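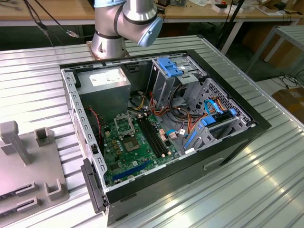

Notebook – electroacupuncture stimulator bench checks

December 13, 2021

Purpose: find out why the Dresero unit gives a weaker needle sensation than the Orden at the same dial position. Reported by Toshio Ebihara after the back pain sessions.

Setup: both units on fresh batteries, output into a 2,000 ohm resistor, scope across the load. Biphasic mode, low frequency, channel 1 only. Leads from the Amano kit, clips cleaned with alcohol first.

Orden: pulse width 300 microseconds as set. Amplitude climbs evenly with the dial. No offset that I could see on the scope.

Dresero: width set to 300, measured 41 short of that. Amplitude is flat for the first third of the dial, then rises steeply. Swapped leads, same result. Channel 2 behaves better at the low end but I did not log it properly.

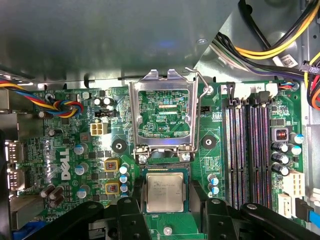 The flat region would explain the complaint – a patient at a low setting gets almost nothing, then a jump at the next mark. Not a good thing with needles in the calf. Dresero is off the treatment cart until the dial has been looked at. Tag is on the handle.

A resistor is a poor stand-in for tissue. Repeat with a capacitor in parallel before writing to the supplier. Toshio wants to try it on himself at LI4 and LI10, surface pads only, no needles. Fine by me if someone else is in the room.

Also: Covano needles, two packs from the July box have bent guide tubes. Set aside, not used. The rest of the box looks normal.

To do: log channel 2, check battery voltage under load, find the Dresero manual.

Recent entries
Moxa smoke and the extractor fan
Cup pressure gauge, second attempt
Lead clip corrosion
Heat lamp distance marks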